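Building Materials II, Unit 6: Interior Surfaces and Wear
Lecture notes, Ikechukwu Wike
Revised 2018-06-19

15 Shares
10 Comments

6.1 Scope

Unit 5 dealt with loads carried by floors and fixed furniture. Unit 6 deals with the outer layer of the same elements: what it is made of, how it loses material, and how the loss is measured. Paint on exterior walls is left to Unit 8.

A surface layer is either integral or applied. An integral surface has the same composition as the body beneath it, as in solid stainless steel or unfinished solid wood. An applied surface is a separate film or sheet bonded to a substrate. The distinction decides the repair method. An integral surface can usually be ground or sanded back. An applied surface can be reworked only until the substrate is reached, after which it must be recoated or replaced.

6.2 Modes of wear

Abrasion. Hard particles move across the surface and cut or plow it. Grit carried in on shoes is the usual source on floors. Abrasion depends on particle hardness, contact pressure and sliding distance.

Indentation. A concentrated load exceeds the local yield strength. Furniture feet and dropped tools are typical causes. In wood the result depends on moisture content and on the direction of load relative to the grain.

Chemical attack. Acids, alkalis and solvents alter the surface without mechanical contact. Stainless steel resists most kitchen cleaners but can pit where chlorides are left to dry on it.

Moisture cycling. Wood swells across the grain far more than along it. Repeated swelling and shrinkage opens joints and produces checks. Films that cannot follow the movement crack or lift.

Fatigue of the bond. In applied surfaces, the adhesive may fail before the face does. Look for edge lift first.

Two or more modes are normally present together. In the survey exercise, record the dominant mode and list the others.

6.3 Surfaces in use

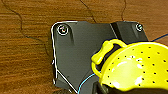
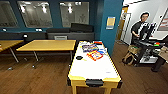
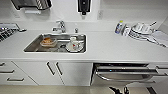 Fig. 6-1. Interior surfaces. First: wood grain. Second: play table on a wood floor. Third: countertop with stainless steel sink.

6.4 Linear wear model

For a uniform film under constant load, thickness loss is taken as proportional to the number of cycles:

h = h0 - kN

where h0 is initial thickness, k is the wear rate per cycle and N is the number of cycles. The model ignores the run-in period, during which the rate is higher, and does not apply once the substrate is exposed.

Worked example. The Wunda test coating has an initial thickness of 188 micrometers. It loses 15 micrometers in 500 cycles. Find the number of cycles at which 10 micrometers remain.

k = 15 / 500 = 0.03 micrometers per cycle
Usable thickness = 188 - 10 = 178 micrometers
N = 178 / 0.03 = 5,933 cycles, to the nearest whole cycle

Laboratory cycles do not convert directly to years of service. A conversion factor has to be found by measuring installed samples at known traffic. The Clolville samples were measured in March, and the readings are in the course folder. Do not combine them with the Drornitz set, which used a different abrasive.

6.5 Measuring thickness

Magnetic gauges work on nonmagnetic coatings over ferrous substrates. Eddy current gauges work on nonconductive coatings over nonferrous metals. Neither works on wood, where an ultrasonic gauge or a cut section is used. Zero the gauge on an uncoated piece of the same substrate, and take readings away from edges.

6.6 Reading and problems

Read Ugwu, chapters 3 and 4. Repeat the worked example with k doubled, then with h0 halved, and explain why the two results differ.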